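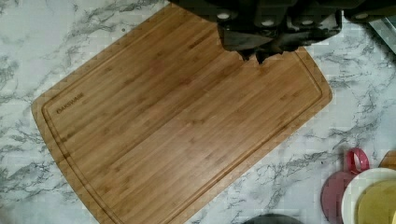

About the Iltley Robotics Club

The Iltley Robotics Club is an after-school club at Iltley High School in Bastville. We meet twice a week in the old home economics room, from the first week of school until the end of May. Any student in grades 9 through 12 can join. There is no tryout and you do not need to know how to code.

The club started with 10 students and one shared laptop. We now have 43 members in 2 groups. The build group works on the arm, the gripper and the wiring. The software group writes the control code and sorts the recordings we use to train it. Most students try both before they settle on one.

Our main project is called Evell. It is a robot arm that works at a kitchen counter, with cutting boards, bowls, plates and other things people have at home. We picked kitchen work after our first season, when all we did was stack foam blocks and the members got bored with it. Students drive the arm by hand for the practice runs and then test what the software can do alone. Picking up thin, flat things is still the hardest part, and we have rebuilt the fingers more than once.

Each July we take a team to the Espiritu Student Robotics Meet. Teams get a list of household tasks in the morning and run them in front of judges in the afternoon. Our best finish so far is fourth.

The club runs on a budget of $3,000 a year. Half comes from the school and the rest from our spring car wash and local donors. Members pay no dues. We also take used kitchen items in good shape, as long as they are clean and not glass. Leave them at the front office marked "Robotics."

New members can sign up at the front office or come to any meeting. Students under 18 need a signed permission form and must finish the shop safety sheet before using tools. Safety glasses are provided.

Page last updated Feb 9, 2020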